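Bruletti Catalog Sync for Online Stores

Catalog Sync keeps product records in a web store matched to a master inventory file. It reads the file on a set schedule, compares each row with the live listing, and writes only the fields that have changed. Price, stock level, title, size options and image order are covered in the base plan.

Each store connection supports 951 active listings. Variants of one product count as a single listing. Stores above that limit need a second connection, which can share the same master file.

Field mapping is done once, during setup. Columns with matching names are paired automatically; the rest are assigned from a drop-down list. Rows with a missing SKU are skipped and written to the error log, which is kept for 7 days.

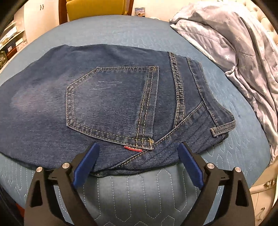

Denim jeans, back pocket with tan-yellow topstitching and red label.

Conflicts occur when a listing is edited in the store admin between two sync runs. The default rule keeps the value in the master file. The rule can be reversed per field under Settings, Conflicts. Deleted rows are not removed from the store until they have been absent for three runs in a row.

Requirements
Master file in CSV or XLSX format, UTF-8 encoding
Admin access to the store
One header row, no merged cells

Version 2 adds support for the Kedambridge warehouse export. The older Bamska format will be read until October.

Setup questions: Moushumi Pramanik, Integrations
Page updated 2nd July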